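February 3, 2010

Notebook, charity ride training and fundraising, Trirnlow shed

Pledge total stands at 1,565 after the second mailing. Hawi had the figures from the Moges page and I had them from the tin and the paper forms, and the two lists overlapped in places, so we went through line by line until they agreed. Target for each rider is 2,000. I am short by the amount I expected to be short at this stage and not worried.

Trainer session this morning, 44 minutes, steady. Left knee fine. Saddle still creeping down. I marked the post with tape at the start and the tape had moved by the finish, so it is the clamp and not my imagination. Cleaned the clamp, dry fitted it, put it back a touch tighter. Check again next session before blaming the post.

Rear wheel: trued on the stand. Two spokes on the drive side were well slack. Left the Staltik tyres on for now, the tread is good for another month of winter roads and I would like to keep the new pair for the ride itself.

Letters. Sent the thank-you notes to everyone who gave last year and asked again in the same letter. Hawi thinks the asking should go in a separate one, a fortnight later. We will try it her way with the Hendonix staff, who have not been asked yet.

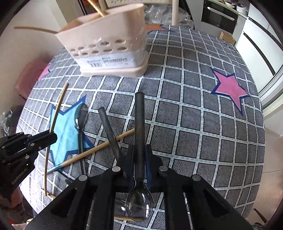
Drink mix for the long rides needs settling before the weather improves. The shop powder made me feel sick on the November hill ride and I had the same trouble with the half-strength bottle. Trying our own: water, squash, sugar, pinch of salt. First batch went by level spoonfuls and I want to stick to one spoon for all of it, something long in the handle like the metal one with the dark handle in the photo, so it reaches down a 640 ml bottle and stirs the sugar off the bottom. Batch A was too salty. Batch B had half the salt and was drinkable, a bit flat. Batch C tomorrow with more squash. Write the amounts on the bottle this time.

Route: Hawi has redrawn the practice loop to avoid the ford, which was over the road last week. Adds a climb after the church. She wants us to do it as a pair, ten minutes on the front each, and no chasing.

To do
Clamp, recheck tape
Ask Hendonix about matching what their staff give
Dedication cards: names from the families, spellings checked before printing
Inner tubes, two
Lights charged the night before
Hawi to bring the spare pump back

One more thing on the cards. Two families have asked for first names only. Put those on a separate sheet so they don't get mixed in with the rest.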